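Corinne Baptiste opened her repair counter on Borkowska Street with a borrowed bench and a shoebox of clasps. Most of what comes across it is cheap. People bring in beads bought on vacation, a chain from a school friend, a ring that stopped fitting years ago. Very little would sell for more than the cost of the work.

"They ask what it's worth, and I tell them," she says. "Then they ask me to fix it anyway."

A new clasp takes her a few minutes. Restringing a bead bracelet takes longer, mostly because she ties every knot by hand and will not use glue. She keeps a notebook of each job, and by the end of last May it listed 569 of them. The oldest customer in it was 81 and wanted a necklace shortened by 2 inches so that it would sit above her collar.

The shop next door, Zorkby, sells fabric and sends people over when a button or a brooch comes loose. Baptiste sends them back when they need thread. She has no website and takes no orders by mail.

Chains are the slow part of the job. Fine ones knot up in a drawer, and pulling makes the knot smaller. She lays them flat, adds a drop of baby oil and works at the middle with two pins. A bad one can take around 22 minutes. Braided cord is easier, though it frays near the knot and often has to be replaced.

## Before you take a piece in

Empty the whole box onto a table first. Loose beads and jump rings end up in the corners, and a repairer can often use the originals. 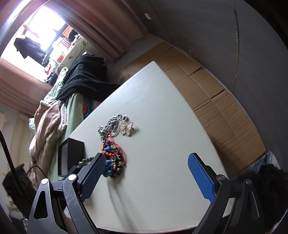
## What it costs

Baptiste charges by the job and gives the price before she starts. Clasps are the cheapest repair on her list, and soldering is the most expensive. She doesn't reset stones. For those she gives customers the number of a bench jeweler across town.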